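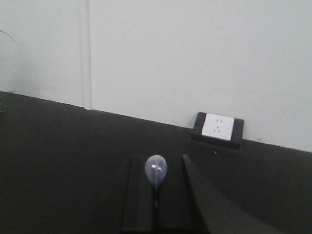
Howard Dunmore would have spent the money on the room first. Power, floor, walls, somewhere to put the spare parts, and only then the arm. His view, put to me over the phone one morning in May, was that most small shops do it the other way around, and that you can tell which ones they are by how long the arm sits in its crate.

He has a point, and the two workshops I visited for this article bear him out in different ways. Both had bought a small arm with a two-finger gripper for light handling work. Both had written a budget beforehand. The budgets were similar on paper, and neither had much to say about anything beyond the price of the machine.

Temlow makes small moulded and blown parts for hobby and laboratory suppliers. Many of them are thin and clear, and they mark easily. The firm had been quoted for an arm, a gripper, a wrist camera and a controller as a package from Hader, a reseller that handles a few makes. The package price was inside what the owners had set aside, and the order went in.

What the quote left out was set out in the second half of the document under the heading "By customer." Temlow was to supply a level bench or pedestal, a power supply within reach of the controller, a network connection, lighting, guarding if the risk assessment called for it, and sample parts for the trial. Each line is ordinary. Taken together they came to more than the gripper and camera combined.

Power was the first to bite. The room chosen for the cell had its outlets where the previous tenant had wanted them, and the controller lead was 400 millimetres short of the closest one. An extension lead across a walkway was ruled out on the first day. The electrician's visit was not expensive, but he was booked up, and the arm waited for him. The invoice was filed under building maintenance, so it never appeared in the project costs at all. I heard the same thing at the second workshop. If you are trying to work out what a cell cost a neighbouring business, ask to see the maintenance ledger as well.

The second item was fingers. Grippers are usually sold with a standard set, and the standard set is made for rigid parts with parallel sides. Something small, rounded and see-through is a harder job. The grip has to be light, the contact surface has to suit the shape, and the camera has to be able to find the part in the first place. Temlow went through 2 sets of custom fingertips before settling on one. The first set cost $800 and now lives in a drawer.

The camera question deserves its own line in any plan. A camera at the wrist gives a close look at whatever is between the fingers, and it goes wherever the arm goes, so one unit can do the work of several fixed ones. It also takes in whatever is behind the part. Clear plastic picks up reflections and shows the background through it. A dark, matte surface behind a clear part can make the job easier, and a sheet of suitable matting costs very little if it's ordered with everything else. Temlow ordered it later, and paid the freight twice.

Huamán, the second workshop, is smaller and sorts and packs components for other firms. It took a slower road. The manager there asked for a trial before signing, and sent Rondent, her supplier, a box of 311 parts drawn from ordinary stock, including the awkward ones. She had been advised to send a dozen of the best. Her reasoning was that the arm wouldn't be working with the best.

The trial took longer than the sales department wanted, and the supplier charged for it, with the fee to come off the purchase price if she went ahead. She did, but with a different gripper from the one first quoted, and without a conveyor that the trial showed she didn't need. She would like to have asked at that stage for the maintenance schedule and the price of replacement finger pads. Those came up after delivery.

Dunmore's own method is a sheet of paper with a line down the middle. On the left he writes what the supplier brings. On the right goes everything the arm will touch, lean on, plug into or look at. He won't let a client talk about payback until the right-hand side has a price beside every entry, even if the price is a guess with a question mark after it. He also likes to see staff time there. Someone has to teach the arm its positions, and that person has another job to do.

On payback itself he is cautious. The usual sum takes the wages for the task and divides them into the purchase price. It assumes the arm does the whole task from its first day. At both workshops the arm took over part of the task and a person still did the rest, at least through the opening months. Neither was unhappy with this. The manager at Huamán had planned for it and put half the labour saving in her first-year figures. Temlow had put in all of it, and revised the sheet in the second quarter.

Leasing came up at both places. A lease spreads the cost and can include servicing, which suits a shop with no technician. It can also restrict changes to the hardware, and custom fingertips may count as a change. Read that clause before signing. Second-hand arms are another option, and the savings can be real, but check that the controller software is still supported and that the licence can be transferred to you.

Money for the second year is the entry most often missing. Pads wear, cables flex, and products change shape. Temlow now sets aside a yearly sum for fingertips alone and treats it the way it treats tooling for its moulding machines. Huamán keeps a spare set on the shelf and reorders when it's used.

Both firms are looking at another arm. Temlow has already had the electrician in.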